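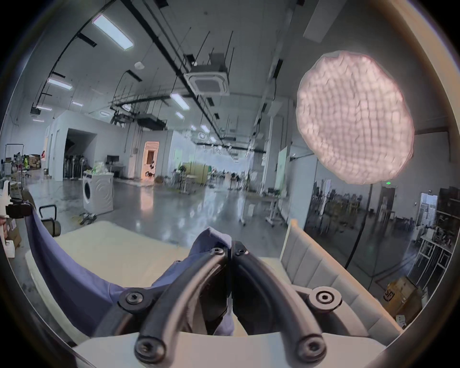 My project: getting a clarinet piece from paper to concert

I picked this because my teacher, Chandrasekhar Pisharody, had a half-finished set of clarinet and piano pieces called Rosley, and he said I could follow it through to the performance in July. There were meant to be 11 movements. He ended up with 8, and I miss one of the ones he dropped (a daft little waltz with far too many flats!).
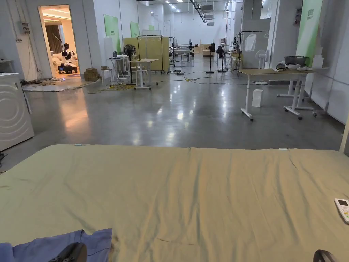 Most of my time went on the parts. I typed the clarinet line into the computer, printed it, and found I'd left it in the wrong key for a B flat instrument - so the first rehearsal in Ondville sounded pretty awful. We needed 2 more goes before the page turns worked.
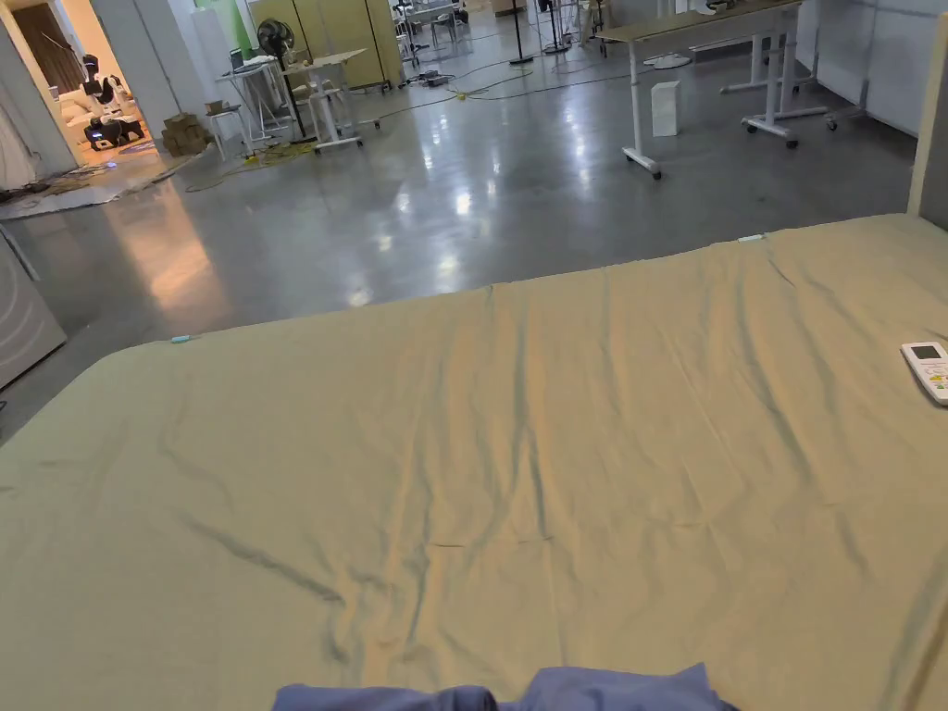 I also asked the players what they'd change. The pianist wanted bigger notes, and the clarinettist wanted somewhere to breathe in the fourth piece, so we put in a rest.
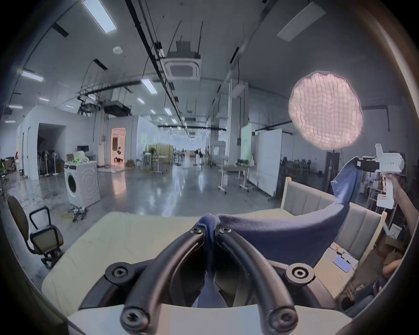 Next time I'd start on the parts much earlier. My rehearsal diary is at the back, with both versions of the fourth piece.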